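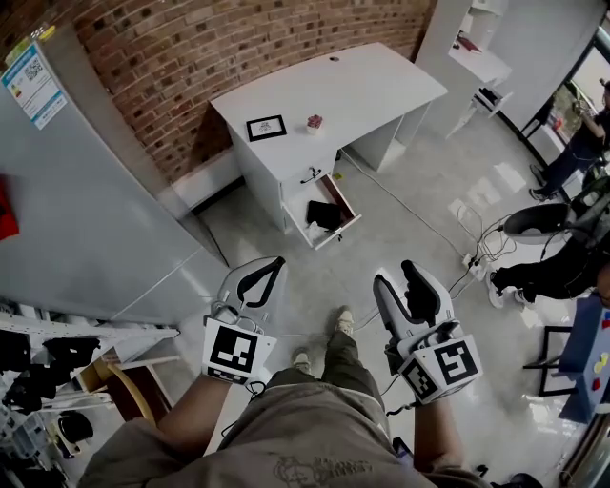
4. Setting up the Lorura desk phone

Read all of section 4 before you plug anything in. Takes 10 minutes if the wall port is live, longer if it isn't.

What you need
Phone base and handset
Coiled cord (short) and line cord (long, flat)
Your extension number, from Reda Ramadan at the Vumbridge front office

4.1 Connecting

1. Base face down on something soft. The screen scratches.
2. Line cord into the socket marked LINE. Not the one marked AUX – same size, wrong socket, no dial tone.
3. Run the cord through the groove in the back and turn the base over.
4. Coiled cord into the left side of the base, other end into the handset. Push till it clicks.
5. Line cord into the wall port. Screen lights up, shows Prolgate logo, then a row of dots.
6. Wait for the dots to stop. Can be 2 minutes. Don't press anything.

CAUTION: do not unplug while the dots are moving. The phone is loading its settings and may have to go back to El Idrissi for a reset.

4.2 Signing in

1. Press MENU, then 8.
2. Type your extension. New ones all start with 572.
3. Press OK. Type the PIN from your welcome sheet, OK again.
4. Name shows top left. If it's somebody elses name, sign out (MENU, 8, hold CLEAR) and start over.

Note: three wrong PINs locks the extension. Rania Abdel Rahman can unlock it, mornings only.

4.3 Voicemail

1. Press the envelope key.
2. Record your greeting after the tone. Keep it short, callers hang up.
3. Press # to save. Hanging up without # loses it.
4. Call yourself from another phone and check it plays.

Old greetings did not carry over from the June changeover. Everyone has to record a new one, shared lines too.

4.4 If it doesn't work

Blank screen – try another wall port, then another cord.
"No service" – port isn't switched on. Send the port number off the wall plate to the front office.
Rings but no sound – coiled cord is loose at the handset end, nearly always.
Echo – turn the volume down two steps. Speaker phone is worse in the small meeting rooms, use the handset.
Wrong time on the screen – leave it, it will corect itself overnight.

Transferring calls and call groups are in section 5.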